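Ginuven Community Help > Workshop and Craft Room > Tables and Work Surfaces

How do I get an even tape grid on a paper-covered table?

Asked by flatpaper_dk
258 views, 3 answers

I have a long work table that I keep covered in brown kraft paper. On top of the paper there is a grid made of blue tape, so that I can say which square a thing goes in. Right now I am working with a cup and a round plate. I write down the square for each one, put them where they belong, and check the list against the table at the end.

The paper is Dulel kraft, the heavier of the two they sell. I laid it by unrolling it down the length of the table, pulling it flat by hand and taping the edges. Then I did the lines. I measured the first long line from the table edge with a tape measure, and each one after that from the line before it. The crosswise lines I did the same way, starting at the near end.

It works, but I am not happy with it. The lines wander a little and the squares are not all the same. It didn't matter when I was only using big boxes. A cup is small enough that it can end up sitting on a line, and then I don't know which square to write down. The plate is the other way around. It fills up a good part of a square, so if the square is a bit narrow the rim ends up close to the tape.

The other problem is the paper. It lies flat over most of the table but there are small wrinkles near one long edge. I tried pulling the edge tape up and laying it again, and the top layer of the paper came away with the tape. I have also read that some people iron the paper first. I haven't tried that.

I have to replace the whole sheet before the end of September anyway, and there is at least 30 feet left on the roll, so I would like to do it properly this time. What I want to know:

Is there a better way to measure the lines so they come out even?

How do I keep the long edge from wrinkling?

Is there a tape that comes off kraft paper without tearing it? I only need to move a line now and then.

I can't take everything off the table to do the job. Some of what is on it is bolted down and has to stay, so I will be cutting the paper to fit. Photos of the table are below.

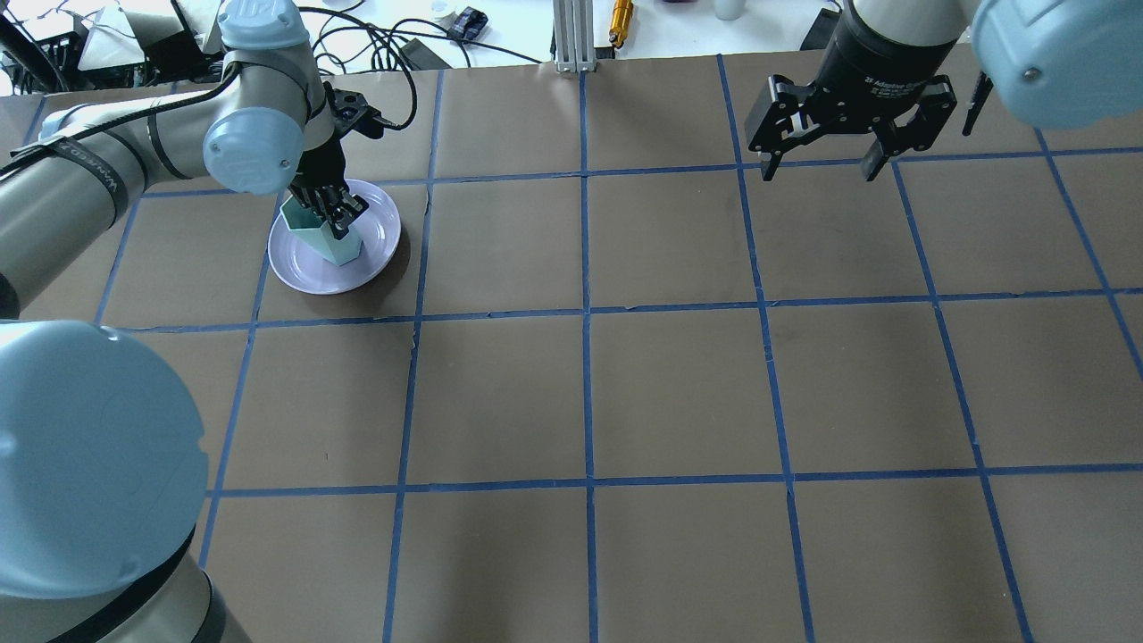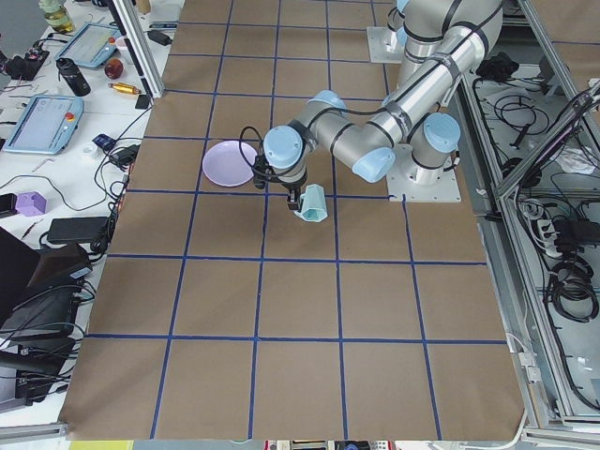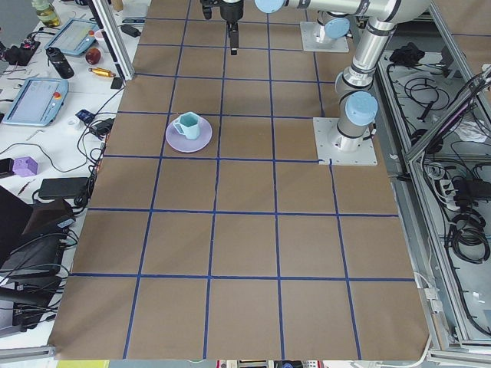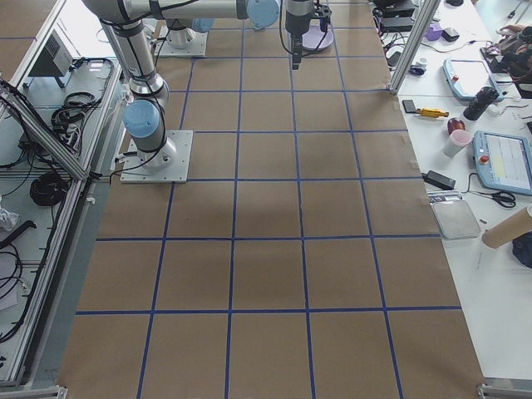
mitersaw_lou

Your measuring is what is making the squares uneven. If you measure every line from the one before it, each small mistake gets added to the next. Measure all of them from the same edge. Hook the tape measure on the end of the table once, leave it there, and make a pencil mark at every distance down the whole length. Do the same along the opposite side. Then join the marks.

For joining them, use a chalk line or a piece of thin string pulled tight. Put the tape down along the string. Don't stretch the tape while you do it. Stick one end, unroll enough to reach the far mark, lower it onto the paper, and press it down from the middle out. If you pull it tight it will shrink back later and take the paper with it, and that gives you wrinkles too.

Always put the same edge of the tape against the mark. If you put the left edge on one mark and the center on the next, you are off by half a tape width.

For the fixed plates, slit the paper in from the nearest side, slide it around, and tape the slit closed before you mark anything. Try to have the slit fall where a line will go.

For the cup, just make a rule. I go by where the middle of the bottom is. If it is dead center on the tape, I move it.

Andar_basement

i would just use a vinyl mat with the squares printed on it. no tape

hollis_fabrics

A mat is fine on a clear table but you would have to cut it up to get it around anything bolted down, and then it curls at the cuts. I would stay with paper.

On the wrinkles: let the paper rest before you tape it. I unroll mine on Sunday evening with the curl side down, put some books on the corners, and don't tape until the next morning. Paper changes size with the damp in the room. If you tape all four sides right off the roll it has nowhere to go. I tape the two short ends first, then the long sides, starting in the middle and smoothing toward the corners with the side of my hand.

I did try ironing once. Low heat and no steam. It took out a fold but it did nothing for the curl, and it took a long time for a big piece.

On the tape: any of the painter's tapes sold for delicate surfaces should come off if you haven't left it too long. I use the one from Vanhove. Pull it back low and slow, almost flat against itself. After a few weeks it holds harder and will take some paper fibers no matter how careful you are. If one line really has to move and the tape is stuck, leave it, lay a strip of kraft paper over it with glue stick, and put the new line where you want it.

flatpaper_dk

Thank you. I was measuring line to line the whole way, so that explains the far end. I will mark both sides from one edge and let the paper sit overnight. Does the chalk stop the tape from sticking?

mitersaw_lou

It can. Snap it lightly and brush off the extra, or use the string and skip the chalk.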